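Pitholm Community Rooms: Progress Report to the Neagu Fund
March 10, 2020

Summary
The second stage of the grant is complete. The rooms on Cletari Street have been open to the public since August, and 46 local groups have booked at least one session. We have spent the furniture budget in full. The heating work is behind schedule.
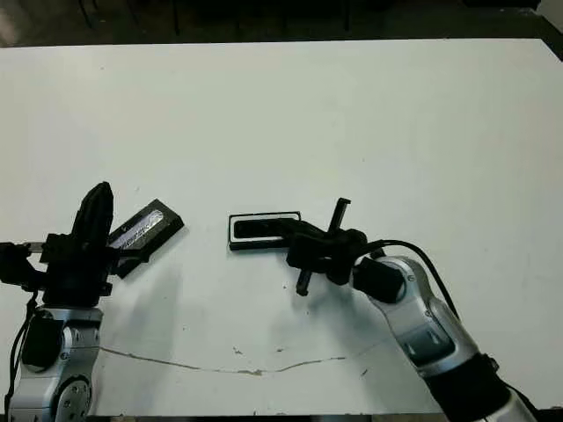
Furniture and fittings
White-topped tables are in use in the main room. Fuvent supplied the new shelving and the coat racks, and delivered both on time. Two door closers were faulty and have been replaced under warranty. 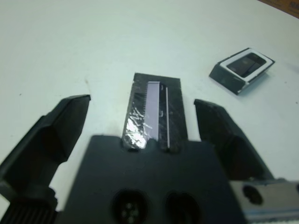

White tabletop, main room

Wear and repairs
One table has a thin brown line, a crack or a stain, and some small dark specks. We will keep it in use and check it again before the summer. The hall floor needs a new coat of sealant, which we have priced at $325. 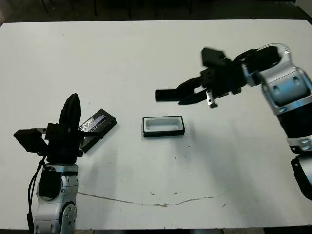 Bookings
Paid sessions came to 253 by the end of the period. Evenings are nearly full. Mornings are quiet, and we plan to offer them at a lower rate to parent groups and language classes. 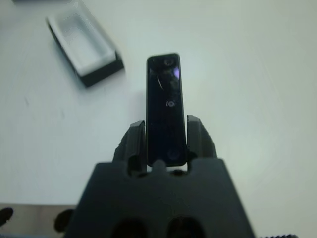
Main room in use

Next period
We request release of the remaining $2000 for the boiler controls. The contractor can start two weeks after payment. The next report will cover heating costs and the new morning rates.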